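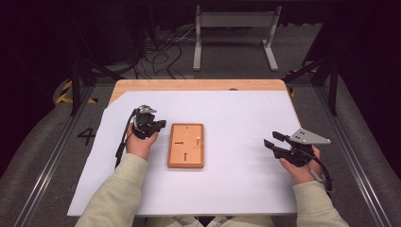
According to Wai-kit Hsu, the first round taught the team that a gripper can look fine on paper and still be a pain by the second hour, and that the only way to find out which one is by handing it to people who have never held it before. We are now signing up people for the second round.

Call for participants: hand-held gripper comparison

Zellden is comparing two hand-held grippers for small assembly tasks. One is the Flarnero, the other is our own build, which goes by Vusholm for now. We need 30 adults to use both and tell us how they compare. No background in robotics or engineering is required.

What you will do

You sit at a table with a gripper in each hand and work with small parts such as pegs and boards. The tasks are picking a part up, turning it, passing it from one hand to the other and placing it. You do one block with the Flarnero pair and one block with the Vusholm pair. Half of the participants start with one, half with the other. After each block you fill in a short form about grip force, weight, cable drag and how tired your hands are.

Each visit takes 2 hours, including a practice period and a break in the middle. You can stop at any time and will still be paid for the full visit.

Position and jaw opening are recorded during the tasks, along with video of the table and your hands. We don't record your face or your voice. The recordings are used to compare the grippers and later to set up the controller on a robot arm. Files are stored under a number, without your name.

Who can take part

You need to be 18 or older, have full use of both hands, and be able to sit at a table for 45 minutes at a stretch. Left-handed people are especially welcome, as we had very few in the first round. Glasses are fine. Please don't sign up if you have had hand or wrist surgery in the past year, or if you work for a company that makes grippers.

If you took part in the first round you can't take part in this one. We will be looking for returning participants when the camera comparison starts, and you can ask to be put on that list.

Pay

$60 per visit, paid by bank transfer or gift card. Parking is free behind the building.

When and where

Visits run through April at the Šimek Building, Room 541, third elevator on the right from the main entrance. Most slots are in the daytime. There are evening slots on Thursday, starting at 5:30 p.m., and those fill up first.

Wear a top with sleeves that fit close at the wrist or can be pushed up. Take off rings and watches before you start; there is a locker for them. We can lend you a shirt.

How to sign up

Use the form on the Zellden participant page and choose "Gripper comparison, round two." Give us at least two slots that would work. You will get a confirmation with the consent form attached. Read it before you come in and bring any questions with you. You sign it on the day.

If you need to cancel, reply to the confirmation by noon the day before so we can offer the slot to someone on the waiting list.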